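How Does a Pattern Get onto Cloth?
Zokden Textile Museum, Young Visitors' Pages
Updated 2021-04-09

Look at the clothes you are wearing today. Some may be plain. Others may have stripes, flowers or animals on them. A picture that is put onto the surface of finished cloth is called a print.

People have printed cloth for a very long time. One of the oldest methods uses a block of wood. The printer carves a shape into the block, covers it with color and presses it onto the cloth. The block is then moved along and pressed again. The museum owns 166 printing blocks, and the largest needs two people to lift it.

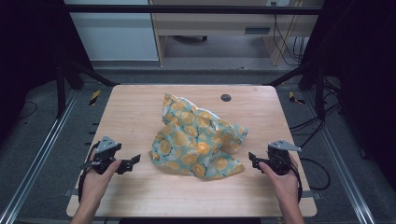

Each color in a block print needs its own block. A flower with red petals and a green stem must be printed at least twice. If the second block is placed even slightly to one side, the stem will miss the flower.

Screen printing came later. A fine mesh is stretched over a frame, and parts of the mesh are sealed. Color is pushed through the open parts onto the cloth below. Workers at the old Baxter mill could print 800 yards of cloth in a day by this method.
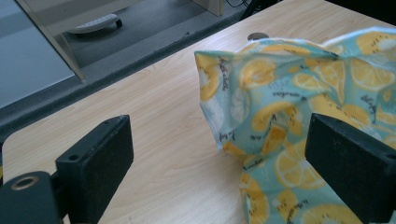
Most printed patterns repeat. The designer draws one section, called the repeat, and makes sure that its left side joins its right side and its top joins its bottom. When the sections are printed next to each other, the joins should be hard to find. Fruit, leaves and flowers are popular because they can face in any direction.

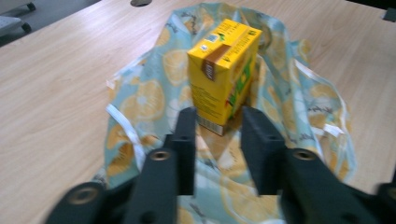 Fabric bag with a printed citrus pattern.

Today, many fabrics are printed by machines that work much like the printer in an office or a school. The Plekby Collection at the museum holds over 3,000 samples of printed cloth, from block prints to computer designs. 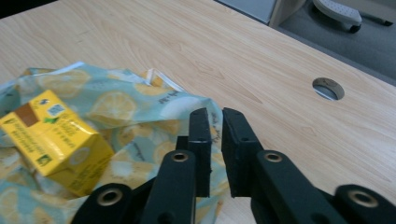

Try it yourself

Ask an adult to cut a potato in half and carve a simple shape into the flat side. Dip the shape in fabric paint and press it onto an old pillowcase. Leave the paint to dry before you add a second color.

Words to know
Mesh: a net with very small holes.
Repeat: the section of a pattern that is printed again and again.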